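Speaker notes – Getting the desk back: sorting with mesh trays
Limside staff skills hour, 14 June 2023
Speaker: Florencia Farías

Opening (keep it quick, people will still be finding chairs)

Hi everyone, thanks for giving up your lunch. I'm Florencia, I work on the Cirkico side of the floor, and I love a tidy desk. I wasn't born with one! For years I had what Rosine Vasseur calls the sediment method, where you dig down until you reach the month you want. Rosine is up the back, give her a wave.

So this is a talk on a very small subject: one two-tier tray, what goes on each level, and how you keep it that way past the first fortnight. I could go for an hour but I've been given less.

Ask the room: who has a tray on their desk right now? Who knows what's at the bottom of it? (Wait for the laugh. If there isn't one, move on.)

Part one – why I like mesh

I've had solid plastic trays, I've had a cardboard one from Grorkach that I was very fond of until it met a cup of tea, and I keep coming back to metal mesh. You can see into it from the side. When something slips down between two folders, you spot it through the wire while you're sitting there, without lifting the whole pile. Dust goes through instead of collecting in a felt along the bottom. And the rounded rim is kind to your knuckles when you reach in fast, which I do all day.

Mention the small stuff too. Anything that isn't paper wants its own spot. Loose things in a mesh tray rattle, they tip over, and a pen nib will find a hole in the grid every single time. 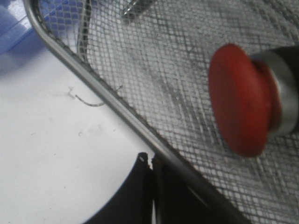 Should pens and staplers live in the same tray as the paperwork?
Keep them apart if you've got the space. A mug or a small drawer does the job for pens, and the tray stays flat enough to slide a folder in without a fight.

(Idun Vik asked me this at the March session and we went off on a long and very enjoyable tangent about highlighters. Try not to do that again.)

Part two – empty it first

My favourite bit! Take everything out. All of it, onto the desk or the floor. Don't sort as you go, you'll end up reading an old newsletter. Get the tray completely bare, wipe the rims with a damp cloth, and use a dry paintbrush for the mesh (a cheap soft one, the kind for watercolours). Check it sits level. If it rocks, look underneath at the feet before you blame the desk.

Then have a proper look at the two levels before anything goes back. Which one can you reach without leaning? Which one do your eyes land on when you sit down? It's different for everybody. Beril Değirmenci is left-handed and has hers turned side-on to the keyboard, and it suits her beautifully.

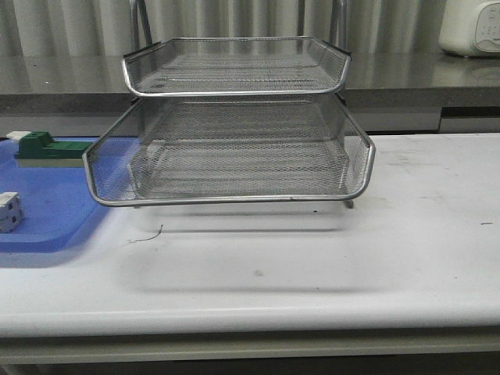
Two tiers, mesh all round, with the bottom one ready to fill.

Let people look for a moment, then carry on.

Part three – what goes where

My version:

Top tray: things I have to touch this week. Forms to sign, the letter I'm avoiding, the Taşdemir order sheets when they're open.

Bottom tray: things waiting on somebody else. Each one gets a sticky note with a name and what I'm waiting for. Write the note when you put it in. You won't remember later, I promise you.

Filing isn't a tray. Say this twice. If a page is finished with, it goes in the cabinet or the recycling.

Ertuğrul Gezer does the reverse, with waiting on top, because he likes to be nagged by it. Fine by me! Pick one and stick with it for a month.

My limit is 10 items on the top level. When I hit that, I stop and clear before adding anything. The bottom one I let go a bit higher – it's deeper in my head, and other people are slow.

Part four – the end-of-day bit

Set a timer for eight minutes. Top tray only. Pick up each page, do it, move it or bin it. If the timer goes and you're not finished, leave it and go home.

Handouts are on the side table next to the water jug. Spare sticky notes too, take a colour you'll enjoy.

Questions, then Rosine has the room booked from one, so chairs back against the wall please.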